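14 February 2019

The gearbox saga, part whatever

So the Jacquet is back on the drive and I can finally stop borrowing Ayane's hatchback, which smells of dog (sorry Ayane, it does). For anyone who missed the January post, I'd lost second gear. You could find it if you were patient and went in via third, but pulling out of the Studgate roundabout like that is no way to live.

I'd had three opinions by then. Krishnamoorthy thought synchro, Henok thought the linkage bushes, and the man at the tyre place thought I should sell it. I went with Henok first, as bushes are cheap and you can do them lying on your back in the cold with a torch in your teeth. Two evenings, one skinned knuckle, new bushes in. Lovely crisp lever, and still no second gear!

Out it came, then. Eilif Nordin over at Plullport has a proper two-post lift and a transmission jack, and he let me have the bay for a weekend as long as I did the sweeping up. I'd always imagined dropping a gearbox as a huge job and it's mostly just bolts, plus one bolt at the top that you can only reach with every extension you own joined together. We said some words about that bolt.

Once it was open you could see the second gear synchro ring was worn smooth, so Krishnamoorthy was right and has mentioned it since. The ring itself was easy to get. The selector fork wasn't, and I ended up ringing Pivis, who had a used one on the shelf from a breaker. I also did the input shaft seal and the clutch while we were in there. You'd be daft not to with the box on the floor.

Four of us got it back in on the Sunday evening, Hjørdis on torch duty and giving orders. First start it made a noise like a bag of spoons, which was a heat shield I'd left loose. Two bolts later, silence. Second gear goes in with one finger now, even first thing in the morning, and I keep changing down for no reason just to feel it.

Eilif says to drain the oil at 3000 miles and look for glitter. I've written it on the inside of the bonnet in paint pen so I can't pretend I forgot. Next up is the rear window that drops on its own when you shut the door, but I'm having a few weeks off first and driving the thing. 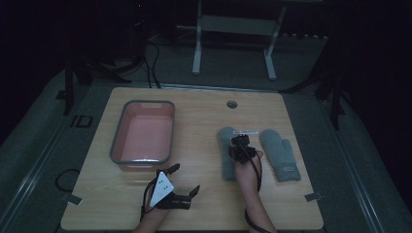
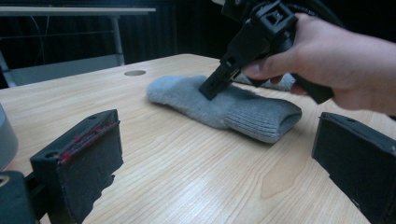 Grey mittens first, then a fluffy grey sock with a ribbed cuff.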